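Robots in Practice, Unit 2
Handout to go with the Proserwood visit
Notes by R. Rutherford

Typed up fast from my own scribbles, so check anything that looks odd. If you were on the coach you have heard most of it. If you weren't, read all of it, the coursework question depends on it.

Where we went

Atby, Proserwood site. Demonstration afternoon, March. They have two halls and an upstairs room. Group A did the halls first, Group B went upstairs first, then swapped over tea. These notes follow Group B's order as that's the one I walked round with.

Who talked to us: MacLeish for the upstairs part (simulation, teleoperation), a floor engineer in the halls whose name I didn't catch. Slides not shared. MacLeish is happy to take questions by email but please send them through me, one list, not 53 separate messages.

Upstairs: the simulation room

Sadach is their name for the whole simulated kitchen set-up. Not a product, you can't buy it. Worktops, plates, boxes, food, tins and so on, all rendered, with two robot arms working over the counter. Arms end in hands with fingers, not the two-jaw grippers you have used in the teaching lab.

Why a kitchen? MacLeish's answer: clutter. A factory cell is built so that the part is always in the same place the same way up. A kitchen counter isn't. Things lie on their sides, half inside other things, pushed to the back. If your method only copes when the object is standing up straight in the middle, it is not much use in anybody's house.

Same point I made in week 3 about fixtures. Fixture = you pay to remove the uncertainty. No fixture = the robot has to deal with it.

How a session runs:

Operator puts on the headset and gloves. Hand positions go to the simulated hands. The operator gets a task line at the bottom of a second screen, usually a short sentence. Does the task. Presses the pedal. Scene resets with everything shuffled a bit. Again.

A run has 20 resets in it, then a break, and the break is not optional. People get clumsy and the last few attempts are rubbish and someone has to go through and bin them.

Several of you asked what "shuffled a bit" means. Position of objects, the angle they sit at, the lighting, the surface of the worktop. Object shapes change too but less often. Which end of the counter the operator views it from can change as well. The task sentence stays the same through a run.

The point to write down: randomisation is chosen by a person. Somebody decided how far the box may turn. If they picked a narrow range the robot learns a narrow range. MacLeish said the first version of Sadach never put a container so that it hung over the far edge of what the robot could see, and the trained policy went to bits the first time that happened. Now it does so regularly. Partial views on purpose.

Lag

The live demo was slow to start. This was network, not the arms. Worth noticing what the operator did when the lag got bad: moved, stopped, waited, moved, stopped, waited. You have read about this (move-and-wait, see the week 5 reading) and there it was in front of you. Nobody had told her to do that. Operators drift into it by themselves once the delay gets past a certain point.

Questions to think about: is a recording made that way any good for training? The pauses go in the data. A policy copying it may learn to pause for no reason. Atby trim them out afterwards. MacLeish wasn't fully sold on trimming and neither am I. Discuss in seminar.

Hands versus grippers

Biggest argument of the afternoon, mostly on the coach home.

For hands: can get round a tin lying on its side, can hold a plate by the rim, can shift an object within the grasp. Operators find them natural because they've got a pair.

Against: many more joints to control, so many more ways for it to go wrong. Thumb gets in the way. On a flat worktop the thumb is the bit that touches first if you come in low and palm down. Also contacts are hard to simulate. A finger pad pressed on a round tin is a small patch that slides, squashes and rolls, and the simulator has to pretend all that. Which it does, after a fashion.

In the halls they use two-jaw and suction for everything. The engineer was blunt about it, said she'd not have a fingered hand on her line if you paid her. Fair enough, her parts all look the same.

Note for the essay people: "more like a human" is not an argument. Say what task, what object, what it has to do with it, and then say why a hand.

Soft and crumbly things

Somebody (Group B, thank you) asked about food. Good question, long answer. In Sadach the food items are rigid. They look soft, they aren't. You can squeeze a rendered pastry as hard as you like and it stays a pastry. So the operator never learns to be gentle, and neither does whatever is trained on the operator.

They are looking at two ways round it. One: a force limit, go over it and the attempt is marked failed. Cheap, a bit crude. Two: proper deformable objects, slow, eats the graphics cards. They use the first one at the moment.

Please don't write "the simulation is unrealistic" and leave it there. Every simulation is. Say which bit, and say if the task cares. Picking up a plate: friction at the rim matters, the glaze colour doesn't, except to the vision side where it very much does. White plate on a white marbly top is nasty for segmentation. Pale on pale, the edge of the plate is mostly shading. Ask yourselves how you'd find it.

The halls

Shorter notes as you've seen similar at other places.

Hall 1: palletising. One big arm, fenced. Light curtain on the open side. Engineer walked into the curtain to show the stop. Note that it did NOT restart when she walked out, someone had to press reset outside the fence. That's the bit exam answers always get wrong. Clearing the curtain is not permission to move.

Hall 2: kitting. Suction head picking bagged parts out of totes. When the vacuum doesn't build it tries again, shifts over a touch, tries again, then calls a person. Lamp goes amber. We had 15 minutes in there and saw amber twice. Compare with the demo upstairs where a failed grasp is just another reset and costs nothing.

That difference is really the whole reason for the upstairs room, so it should turn up in your write up somewhere. Real failures cost time, bags, and somebody's walk accross the hall. Rendered failures cost electricity.

Sim to real

MacLeish's list, as near as I could get it down:

- camera mounted slightly different from where the model thinks it is. Boring, and the commonest cause of trouble
- lighting. Windows especially
- friction, see above
- cables. No simulated arm has cables unless you put them there
- things on the counter that were never in training, at the back, half in view

On that last one. Operators are told to leave the background objects alone unless the sentence names them. So the policy sees a lot of bits and pieces it should ignore. This is deliberate, and worth a line in your answer: a data set with only the useful objects in it teaches the robot that everything is useful.

Someone asked what happens with two arms when the task needs only one. Idle arm is meant to be parked off to the side. In practice the operator's other hand is resting somewhere and the idle fingers wander in and out of view. They keep those recordings.

Admin

Coursework question is the one on the sheet, no change. Word limit no change. Pick ONE task from the visit, either room. State what the robot has to sense, what it has to decide and how you'd know it had failed. Diagram by hand is fine. Please do not paste in the Atby brochure.

If you borrowed a visitor badge and still have it, my pigeonhole. There are 2 missing and Proserwood reception have rung.

Seminar prep: read the week 5 paper again, the section on delay. Bring one example of a task where you would rather have the pauses left in.

For the task breakdown, those of you doing the kitchen counter, start from the objects and work backwards. What is each one resting on or in? Which are in reach, and of which hand? What does the sentence ask for, and what has to be left where it is?

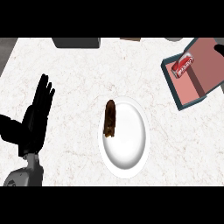

Then do the failure part. Dropped, missed, knocked something else, ran out of time, went over the force limit. Put them in the order you would check for them, and say what sensor tells you each one. Joint positions on their own won't get you very far. Two sides at most, stapled, name on the back sheet as well as the front.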